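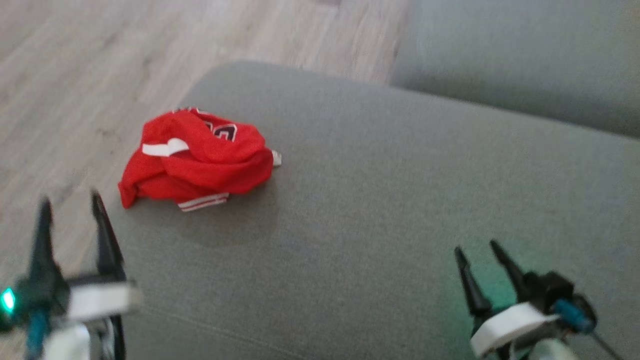 Two arms with black two-finger grippers and a red garment on gray upholstery, from the comparison at Pavley.

Kazue Arai did not want a clean lab table for this comparison. She wanted fabric on top of fabric.

"A shirt on a hard surface is easy to pinch," she said. "On a cushion the fingers push down, the cushion gives, and you come up with nothing. Or you come up with the cushion."

Arai tests grippers at Pavley, and when we spoke on 24th July she was partway through comparing 2 finger designs, one from Rutherford and one from Plastex. Both are pointed. The Plastex tips are softer and bend a little under load. Each set gets 900 grasp attempts on crumpled clothing, with the same arms and the same Pivell controller throughout.

So far the Rutherford fingers have picked up the garment on 86 percent of attempts. Arai would not give a number for Plastex until the run is finished.

"It's lower. I'll say that much," she said. "But it snags the weave less, and I care about that."

The garment is dropped in a heap before each attempt — nobody arranges it. Arai said printed areas are harder to hold than plain cloth, and folded edges are the best place to grab.

She has changed the closing force 3 times. The first setting was too strong and left marks on the upholstery. The current one is slower, and she plans to keep it through August.

Asked whether she had a favorite, Arai said she was more worried about the cables. "They catch on things when the wrist turns. I'd fix that before I bought any new fingers."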